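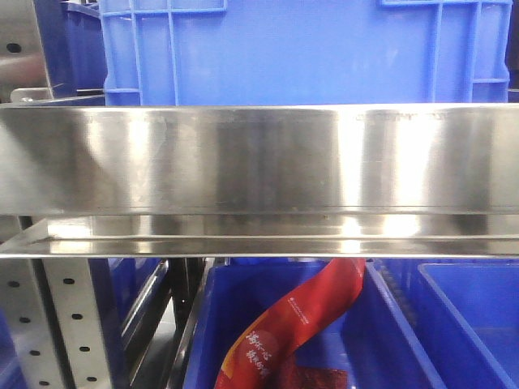 Blue crate, steel shelf edge.

April, notebook, started at 6:40 with coffee

Back on the coke battery wall question. Paula Bucur sent over the core logs from the Auer site last night and I read them on the bus, which was a mistake, because I missed my stop and then had to walk the long way past the rail yard. Anyway! The logs are good. Much better than what we got from Vismont, where half the depths were in a different unit from the other half and no one had noted which.

So, what we're after, for whoever picks up this book while I'm out: can we tell from small refractory cores how close an old silica brick wall is to letting go, without having to cool the oven down. Once you cool silica brick you've more or less wrecked it anyway, so a test that needs a cold oven isn't much use to the people who run the thing. Corkberg want an answer they can hand to their shift supervisors, and they want it in plain words. Fair enough. They had a section of buckstay move on them over the winter and I think it scared everybody properly.

Morning: cut two cores from the Auer batch, the ones Paula marked as coming from near the charging hole. The saw is pulling to the left again. I shimmed the guide with a strip of brass and that got me through, but it needs a real fix before the next lot. First core came out clean. Second one split along a carbon seam as soon as I took the clamp off, so I have a hot-face piece and a cold-face piece and will treat them separately. Written on the bags. Please don't put them back together, they'll look like they belong in one bag and they don't anymore.

Crush test on the first one: failed at 209 on the small frame, in the usual units on the sheet. I'd have guessed lower, going by the color of the hot face, which is that ugly brown-gray you get when there's been a lot of spalling and patching. Paula's view (we talked on the phone at lunch) is that the carbon in the pores is holding the brick together and flattering the number. I think she's right and it bothers me. If carbon is propping up the strength, then a wall could test fine in a core and still be in trouble wherever the carbon burns out – around the door frames, for instance, where air gets in.

Plan is to burn the carbon out of a matched piece, slowly, then crush that and compare. I want the ramp really gentle. Last time I did this with the Vismont material I got impatient and went up 100 an hour through the range where silica does its nasty expansion thing, and I opened the furnace on a pile of crumbs. Lesson learned, I hope. The furnace controller still forgets its program if the power blips, so I'm writing the ramp on the whiteboard as well.

Afternoon mostly went to Bistora. They make the strain gauges we've been gluing onto the buckstays and they have finally admitted that the adhesive in the kit was the wrong one for the temperature. I'd been blaming my surface prep for weeks! Sanding, wiping, sanding again, feeling like an idiot. New adhesive is on its way and they say it cures overnight. Until it gets here I'm ignoring every gauge reading from the pusher side, and I'd ask everyone else to do the same. The coke side gauges were from the older kit and look okay to me, steady drift and no jumps.

Also had a long chat with the Corkberg safety rep about where people stand during pushing. They've had a habit of cutting along the bench under the gas main to save a few minutes, and after the buckstay business they've roped it off. He asked whether our cores could tell him when to take the rope down. I said no, not yet, and that I'd leave it up even if the cores looked wonderful. He sounded relieved to have it from somebody outside the plant. I said I'd put it in an email and I haven't, so – email him.

To do:
Saw guide, properly this time
Email to Corkberg about the bench
Ask Paula for the patching history on the Auer walls, any years she can get
More bags, more markers (the green ones smear)
Burn-out piece goes into the furnace tonight, check it first thing

5:50, furnace on and ramping. Going home by tram.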